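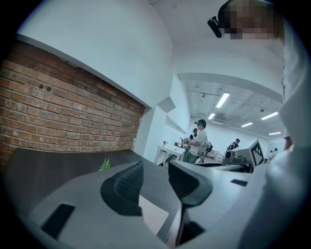 Ishbel Chisholm wants to know whether the brick by the desks is real or the stick-on kind, and whether it sheds dust on everything.

It's real. It was under drywall when we took the lease at Nescombe. The old tenant had covered it and painted over the whole thing. We only found it when the electrician opened a hole for an outlet.

On the dust: yes, for the first few months. Every morning there was a fine red grit along the back of the desks. Keyboards too. We wiped it off and it came back.

Two things fixed that. First we had the bad mortar raked out and redone. Then we put on a clear breathable sealer, the matte one. Don't get the glossy one. We tried it on a patch by the door and it looked like a pizza place.

The mortar work came to $1,194, including the sealer. The landlord paid for half after Khải Ông sent him the photos of the joints. The quote to cover it back up with new drywall was higher than that.

The upper part of the wall stayed white. There was talk of taking the plaster off up there too. Fengying Qiu was against it and I think she was right, the room would be a lot darker. Keeping it bright mattered more to us than having more brick.

The thin white ledge between the two was the last piece to go in. Without it you could see a ragged line where the plaster stopped. It's painted the same white as the wall. Please don't put cups on it. It is not deep enough for cups. We have lost two.

Desks. I had light wood tops picked out and got outvoted. We went with dark gray. Against the brick it does look better than the wood sample did. It also shows every fingerprint, so there's a cloth in the top drawer of each one.

The tops are 60 inches wide. If you're measuring for a brick wall, measure at desk height and again at the floor. Ours isn't square. The first desk went in fine at the floor and then sat off the wall at one end. We left the gap and ran the cables down it.

Someone else asked about the plant, the little one with the grassy leaves. I don't know what it's called. Shiyu Feng brought it from the front counter when we moved the desks around in December. It gets a wipe when the desk does.

We had 12 plants on the desks at one point and it was too many. You couldn't put a notebook down. Most went to the kitchen windowsill. One small one per desk is the rule now, and people mostly stick to it.

Cleaning the brick, for anyone who has it: soft brush attachment on the vacuum, top to bottom, every couple of weeks. No wet sponge. I used a wet sponge once and got white marks that took a whole summer to fade.

Don't drill into the bricks either if you can help it. Go into the mortar. You can patch mortar. The two holes from our old whiteboard are in the bricks and they're still there.

Bhavana Naidu asked if it gets cold sitting next to it. A little, in winter. It's an outside wall with no insulation on that stretch. I keep a sweater on my chair. Nobody has asked to move.

Still on the list: a longer power strip under the desk nearest the wall, and touching up the white paint where the chairs knock the corner. I bought the wrong white the first time. The can we need is the eggshell and I wrote the code on the inside of the supply closet door so we stop guessing.

If you want the name of the sealer, reply and I'll look at the can tomorrow. It's at the back of the closet behind the folding chairs.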